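Foulkes Center - Shared Boards and Supply Tables: Frequently Asked Questions
Last revised 10 January 2019

Who may use the supply table?
All registered users of the Foulkes Center. Tables may be reserved for up to 15 days through the Godell desk, extension 511.

How should the white surfaces be cleaned?
Wipe with a damp cloth, then a dry one. Faint traces of blue marker and light smudges are considered ordinary wear and need not be reported.
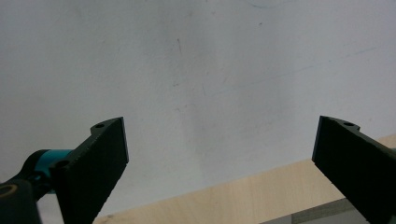
Müzeyyen Uysal wrote to ask that dry paper towels not be used on old marker lines, as they tend to spread the color and leave a gray haze. The Center agrees - a cloth is preferred.

What about scratches and small dark marks?
Do not scrub them. Abrasive pads are not permitted on any surface. Marks that remain after two cleanings should be noted in the Birex log.

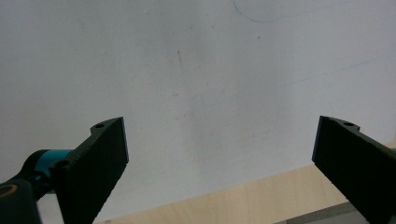 Pale surface with faint marker lines and smudges.

Where should detergent be kept during use?
Bottles should stand upright on the table with the cap on. Boxed supplies may be placed beside them, provided that labels and barcode stickers are left in place for inventory.

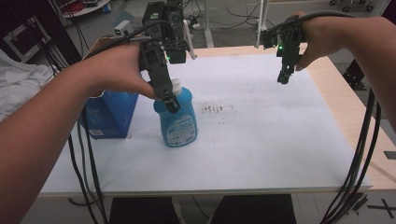 May detergent be poured into another container?
Only into a Center container that already carries the correct label. Refills are limited to 300 ml and are issued from the Garmont cabinet.

How are spills handled?
Wipe them up at once and rinse the cloth in the utility sink. Spills on the floor must also be reported to extension 511.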